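Paying to be heard: playlist pitching and the small act
Speaker notes, Friday afternoon session, Clostmont

Opening

Start without the biography. They have the programme.

Ask for hands: who has paid someone to get a song on a playlist? Wait. More hands go up if you put yours up first, so do that.

Say what I paid. £79, to an outfit called Turley, for a song by Jorko, a four-piece I was managing at the time. We got a spreadsheet back with 15 playlists on it and a line at the bottom saying the campaign had performed well. I'd like to spend the next while on the word "performed".

I run a very small label, Võ, with Chiến Đồng. We put out records by people who mostly have other jobs. I have nothing to sell you today except doubt, and I'm not saying that every pitching service is a swindle. Some are run by people who love music and send a lot of emails. My quarrel is with what they promise and with how little of it anyone can check.

What you are buying

Pause here. Ask them to think about the last invoice they paid.

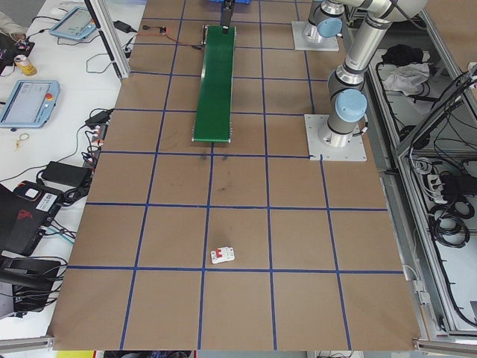

What does a pitching fee pay for?

It pays for somebody to send your song to the people who run playlists, and in most cases that is the whole of the contract. Whether those people listen, like it or add it is outside the agreement, and so is whether anyone hears it once it has been added.

Read out the wording from the Turley terms: "reasonable efforts to secure consideration". Read it twice, slowly. Consideration is a lovely word. My dog gives consideration to the bath.

Back to the 15 playlists. Of those, 7 had been made in the same month, April, and had names like "Chill Vibes Deep Focus Rain". Jorko play loud guitar music with a trombone. I asked how they had ended up next to rain noises and was told the placement had "broadened the audience profile". I asked what that meant and was sent the spreadsheet again.

(If running late, skip the trombone story. If not, tell it, people like it.)

What the numbers looked like

Don't put the graph up for too long. They'll squint at it and stop listening.

The shape is what matters. Plays go up on the day the song is added, stay flat at a suspiciously steady level, then drop back to where they were when the song comes off. Followers hardly move. Mailing list, nothing. Nobody in the comments asking when we were coming to Hull.

I've been told this is unfair, that streams are streams. Ulla Vainio, who does our accounts, looked at what those streams had earned and asked whether I'd attached the right file.

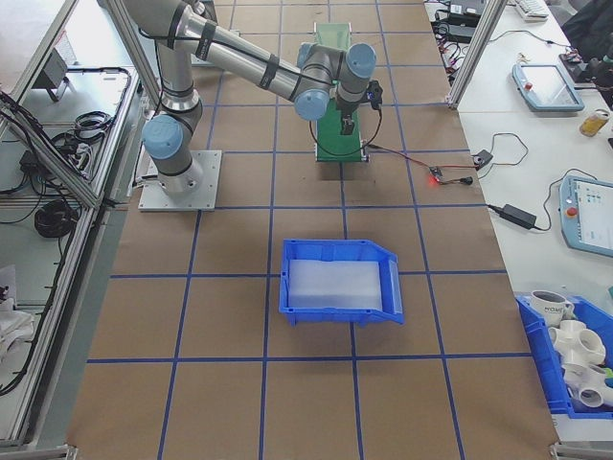
Arm and gripper above the green stand.

There's a worse version. If plays come from accounts that turn out to be fake, the service can take the money back, and sometimes the song comes down too. The distributor writes to the artist, who has no idea what they're supposed to have done. The pitching company is not copied in. I've helped two people with letters like this and neither of them had knowingly bought a single play.

So ask before you pay. Questions I'd put in an email, so there is a written answer:

Which playlists, by name, have you placed songs on in my style?
Are any of them yours?
What happens if my distributor flags the plays?
Can I speak to an artist you worked with who was disappointed?

The last one is my favourite. Any company that has been going a while has disappointed somebody, and I'd trust the one that can give me a phone number.

The other side, fairly

Ingvild Løken will tell you, and probably will during questions, that a playlist changed things for her. She's right. One person in Bergen put her second single on a list of songs for winter driving, kept it there, and wrote to her about it. She sold out a small room on that tour and half of them knew the words. I don't dispute any of it.

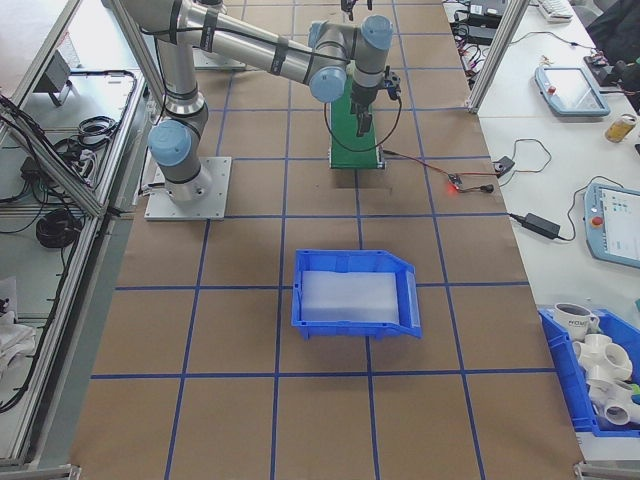

But look at how it happened. She hadn't paid anyone, the list had a real person behind it, and that person answered messages. Kyu-ri Kwon has had much the same luck by writing to 5 people a week herself, short notes, one link, the name of a song on their list that she likes. Dull work. She keeps it up with a cup of tea after the school run. Some weeks she hears nothing at all.

I can't prove that her way works better. I've two artists and a grudge, and that isn't research. What I can say is that her way costs her time and she knows who she's talking to.

Expect Ulises Huamán to raise radio pluggers. Concede the point: a good plugger is also a paid emailer. The difference I'd hold to is that a radio play is easy to check - you can turn the thing on and hear it. If he pushes, ask him what his plugger charges and let him tell the room.

Leave the email questions up on the screen during the Q&A. Spare copies are on the table by the door.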